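Two Strokes, Three Notebooks: Talking Shop With Liam Ó Néill

I'd been trying to pin Liam Ó Néill down for months. He answers emails with one word, if he answers them at all, and his phone lives in a jacket he doesn't wear in summer. So when he finally wrote back "fine" I got in the car before he could change his mind.

Liam builds and tunes engines for vintage motorcycle racing. If you've stood at the fence at a classic meeting in the last decade and heard a little two-stroke twin come past sounding cleaner than it had any right to, there's a decent chance it went across his bench first. He also wrote the Drasgate workshop notes, which started out as photocopies passed around the paddock and ended up as a 204-page spiral-bound book that people will not lend you. I've asked.

We talked in his shop for most of a day, with breaks so he could yell at a parts supplier. I've cut the yelling.

Starting out

I asked how he got into it, expecting the usual story about a father and a shed. There was a shed, it turns out later in the conversation, but it belonged to a neighbor and it had a goat in it.

"I wanted to race," he said. "That's all. I had no interest in engines. I wanted to go fast and have somebody else deal with the greasy part. But I couldn't pay anybody, so I was the greasy part."

His first race bike was a 125 he bought with a seized top end and a frame that had been welded by, in his words, someone wearing mittens. He rode it for two seasons. He finished very few races and learned a lot about pistons.

"You look at enough holed pistons and you start reading them. This one was lean. This one had too much timing. This one, the guy forgot to turn on the fuel – that was me. I did that in front of my girlfriend's parents."

Did he ever win anything?

"A toaster. I still have it. It was for being the highest-placed rider from out of county, and I was the only rider from out of county."

The Hennessy years

The racing stopped when he broke his wrist for the second time, and he went to work for Hennessy, a small race shop that ran club riders and the odd national-level entry. He swept floors there for the first winter and was cutting ports by the second.

"Old Hennessy had this way of teaching where he wouldn't tell you anything. You'd finish a cylinder and he'd run his little finger around inside the port, and then he'd just hand it back. If he handed it back, it was wrong. If he put it on the shelf, it was right. I had cylinders handed back to me that I'd been working on for a week. I'd be nearly in tears."

I said that sounded like a terrible way to learn.

"It was awful! I'd have learned it in a quarter of the time if he'd opened his mouth. I talk to everyone who works here. I talk too much, they'll tell you that."

(They did tell me that, while he was on the phone.)

What he did take from Hennessy was the habit of writing everything down. Every engine that went through the shop got a page: port heights, squish clearance, jetting, plug color, air temperature and whatever the rider said when he came in. Liam copied out the ones he liked in the evenings, and those copies were the start of the Drasgate notes.

"The rider comments are the best part. One fella just said 'angry' every time. Good or bad, it was always angry. We got so we could tell which kind of angry it was."

On exhausts, and being wrong about them

You can't talk to Liam for long without getting to expansion chambers. For anyone new to two-strokes, the shape of the pipe decides a huge amount of how the engine behaves. Pressure waves run down it and bounce back, and if they arrive at the port at the right moment they push fresh mixture back into the cylinder before it closes. Get the lengths wrong and the thing bogs, or makes all its power in a slice of rev range you can't use.

For years he made pipes the old way, rolling cones by hand and cutting and rewelding the header until it ran right. Then a customer turned up with a set drawn on a computer and he was, by his own account, extremely rude about them.

"I said they looked like tubas. I said I'd eat one. And we put them on the dyno and they made 3 horsepower more than mine, and more all the way down, too, so I couldn't even say it was peaky. I went out and sat in the van for a bit."

Now he draws his pipes first and then argues with the drawing. He still cuts and rewelds. He reckons the software gets him most of the way and the last bit comes from the rider's wrist.

"The computer thinks everybody holds it wide open. Nobody I've built for holds it wide open. They all say they do. Then you put a throttle sensor on the bike and they go very quiet."

That's where Telline came in. Telline is the little data logger a lot of the classic paddock has started bolting on, and it caused an enormous row when it first appeared, with half the riders saying it had no place on an old bike. I was in that half, I'll admit. Liam wasn't.

"It's coming off before anyone photographs it. What do I care? I want to know what the throttle's doing in the middle of the corner. I used to stand on the infield with a stopwatch and a sandwich, guessing. I was a good guesser, but I'm not sentimental about it."

He showed me a trace from a long right-hander, with the throttle line going up and down like a handrail someone had fallen on. The rider had sworn to him it was one smooth roll-on. They changed the needle by one clip position and took a tooth off the back sprocket, and the line got a lot calmer.

The Sullier job

Most of what people want to ask Liam about is the Sullier. If you missed it, it's a one-off 250 twin that was built for a single season, parked, sold and then lost for a long time, and it came to his shop in August in four fruit crates with no crankcases to speak of.

"There were crankcases. They just weren't all in the one piece. You could have served crisps out of them."

He took it on for a fixed price, which he now calls the dumbest thing he's done indoors. Every casting had to be repaired or made again. The original gearbox had a ratio nobody could explain, until he worked out from an old entry list that it had been built for one particular hill. He kept it.

"It's a horrible gearbox everywhere else. But it's the gearbox."

The finished bike weighed 154 kilos the first time he put it on the scales, which upset him for a week. He went through it bolt by bolt and found most of the extra in a beautiful, completely wrong rear wheel that a previous owner had fitted. With the right one laced up it felt like a different motorcycle, and he let me sit on it. My knees were in my ears. I grinned like an idiot anyway.

Does he get to ride it?

"I rode it up and down the lane. The neighbor with the goat called the guards. Different goat, obviously."

The kitchen end of things

Around lunchtime we got onto how he keeps it all straight in his head, with that many engines on the go and only two people helping. He doesn't use a planner. He says he's bought several and they're all very nice and all blank after the second page. What works for him is paper stuck up where he'll walk past it hungry.

"If it's on the bench I'll put a cylinder on top of it. If it's in the computer it's gone forever. But I'm going to go get milk, aren't I? I'm always going to go get milk."

So each engine gets a color, and the color follows it from the first strip-down to the day it goes out the door. He swears by it, and since I got home I've started doing it with my own bikes, to mixed reviews from the rest of the house. 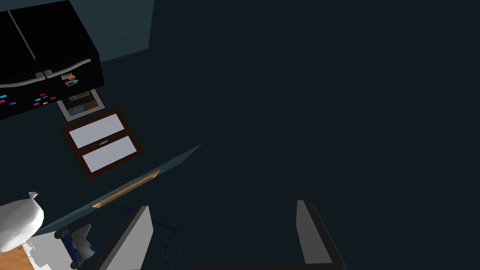
Advice for people starting now

I asked what he'd tell somebody buying their first classic two-stroke to race, and he got more serious than he'd been all day.

"Buy the boring one. Buy the one everybody else has, so when it breaks at nine in the morning there's a guy two vans down with the part. Don't buy a Sullier. There's one of them and it's a pain in the neck."

After that, he says, spend money on the crank before you spend it on anything shiny, and pay someone to check the squish if you don't know how. Run it a bit rich until you trust yourself. Keep a notebook, even a bad one.

"And do a plug chop properly. Full throttle, clutch in, kill it, coast. I see people idle back to the van and then take the plug out and look at it like a doctor. You're reading the idle! You've learned what it does in the parking lot."

I asked if he'd ever thought about racing again. He looked at the toaster, which really is on a shelf over the lathe.

"My wrist says no. My wife says no, louder. I had a think about one of the parade laps, and then I remembered what I'm like. There's no parade in me. I'd be on the brakes into turn one with my elbows out, going around some poor retired dentist."

There's a second volume of the Drasgate notes on the way, mostly on ignition and reed valves, with a long chapter on the Sullier rebuild and, he promises, the complete collected remarks of the angry rider. He wouldn't give me a date. He said if I emailed to ask about it he'd answer "soon," and I did, and he did.

Posted May 30, 2019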